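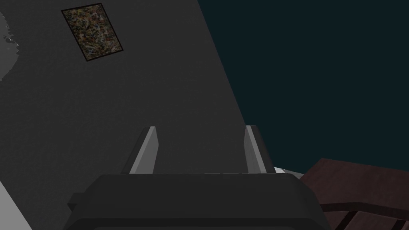 Inicio Conjuntos Pinzas Controladores Descargas Contacto

# Trastent: comparación de controladores de pinza en simulación

Trastent reúne episodios simulados para comparar dos controladores de una pinza paralela: Nernusa, que manda posiciones, y Lục, que manda velocidades y limita la fuerza. La geometría de la pinza es la misma en ambos casos. La cámara mira desde detrás y un poco por encima de la carcasa, con los dos dedos abiertos y la pared gris con su cuadro al fondo, y en esa postura se ajustó el cero de apertura. Si cambia el modelo de los dedos, hay que repetir el ajuste antes de lanzar nada.

## Contenido

- 123 episodios, 100 para ajuste y el resto para prueba
- 3 semillas por configuración
- Vídeo de muñeca, posiciones articulares y orden enviada al controlador
- Apertura medida entre las caras interiores de los dedos

Los episodios usan el entorno doméstico Fallham. Las texturas y la iluminación son fijas. La postura inicial del brazo varía con la semilla.

## Uso

Instale las dependencias de `requirements.txt` y ejecute:

 python comparar.py --control nernusa --semilla 3
 python comparar.py --control luc --semilla 3

El nombre va sin diacríticos en la línea de órdenes. Los resultados se guardan en `salida/`, un archivo CSV por episodio.
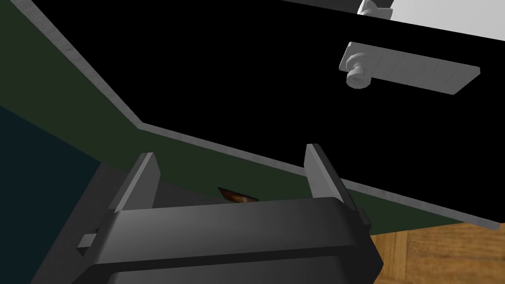 ¿Se pueden comparar directamente los tiempos de cierre de los dos controladores?

Solo si se ejecutan con el mismo paso de simulación. Lục filtra la orden de velocidad y con pasos largos el cierre se retrasa, mientras que Nernusa apenas cambia. El paso utilizado figura en la cabecera de cada CSV.

## Limitaciones

El contacto se calcula con fricción constante. No hay modelo de holgura ni de desgaste en los dedos. En 38 episodios falta la fuerza de contacto porque el registro se añadió más tarde; esos archivos llevan la columna `fuerza` vacía y conviene excluirlos de cualquier media.

No se ha probado ninguno de los dos controladores con una pinza física.

## Mantenimiento

Khang Hà mantiene el repositorio. La revisión de mayo corrigió el signo de la velocidad en Lục. Los CSV anteriores a esa revisión no son compatibles con `comparar.py`.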